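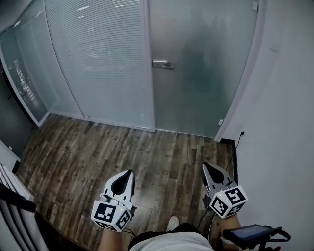 Chapter 6
When the Record and the World Disagree

By the end of this chapter you should be able to tell a tracking fault from a handling fault, and know which one to look for first.

Let me begin with a story, as I usually do with my own students. Yvette Gauthier was training a robot to open doors, using demonstrations made by people with hand-held grippers. She had 1,000 of them, and on paper they were lovely. The robot, a Plover, learned its lesson faithfully and then pushed its jaws hard into the glass, 44 millimeters to one side of the lever.

It took her most of an October to find out why. In 200 of the recordings the tracker had lost the marker cube on the right gripper for a moment, and the software had quietly guessed where the hand must be -- and guessed badly. Pulling on a lever turns the wrist, and a turned wrist can hide the very faces the tracker is hoping to see.
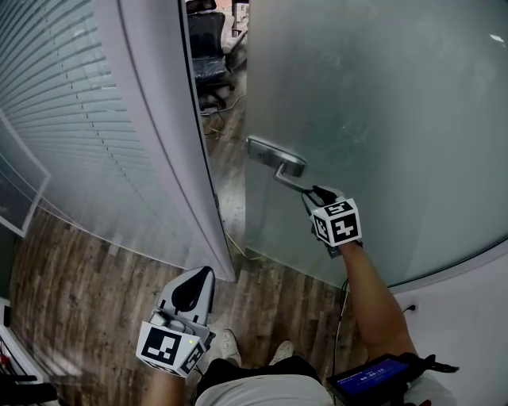

6.1 Silent Faults

A fault that stops the machine is almost a kindness. Keep Yvette's door in mind as we go, dear reader, for we'll come back to it in Section 6.4, with her logs beside us.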